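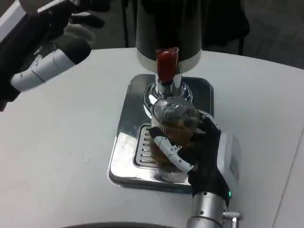

Ticket 1065: hired PA cuts out when catering circuit is loaded
Opened by: Tomomi Imai, Huldale event desk. Priority: high. The band's front-of-house system drops for two to three seconds and then restarts, four times during the afternoon soundcheck. Act is the Fjeld covers band, booked for an evening reception at Primville. The drinks dispenser, the black urn with the red tap handle, was listed on the catering sheet as a heated unit and put down for the same supply as the stage. Load for that supply was therefore checked first.

14:20 Tatsuya Yokoyama
Catering sheet is wrong. Venue confirms no heated units in the main room, so the 800 W entry has been struck off. Fault still present with catering isolated at the board. Title left as is for search.

14:35 Tatsuya Yokoyama
Sound limiter checked. Venue limiter cuts power to the stage sockets after sustained level over threshold. Log on the limiter shows no trips today. Ruled out.

14:50 Kiyoshi Hirano
Stage distribution box swapped for the spare. Ran playback at show level for 17 minutes with no drop. Put the original box back and got a drop in under a minute. Outlet 3 on the original loses contact when the cable is moved. Mixer and both amplifiers were on outlet 3 through a four-way.

15:05 Tomomi Imai
Band leader asks whether the first set can still start at the agreed time. Please confirm before I reply to the couple.

15:10 Kiyoshi Hirano
Yes. Spare box stays in. Mixer now on its own outlet, amplifiers split across two others. Lighting moved to the rear wall supply.

15:40 Touran Ghasemi
Second soundcheck done, full band, no drops. Wireless microphones rescanned after the restart as channel 14 had come back on its default frequency.

Status: resolved, workaround in place.
Follow-up:
Original box tagged and returned to Gondau for repair. Not to go out again until tested.
Catering sheet to be corrected by the event desk.
Katsuhiko Furukawa to say whether the hire charge for the box is credited. No reply yet.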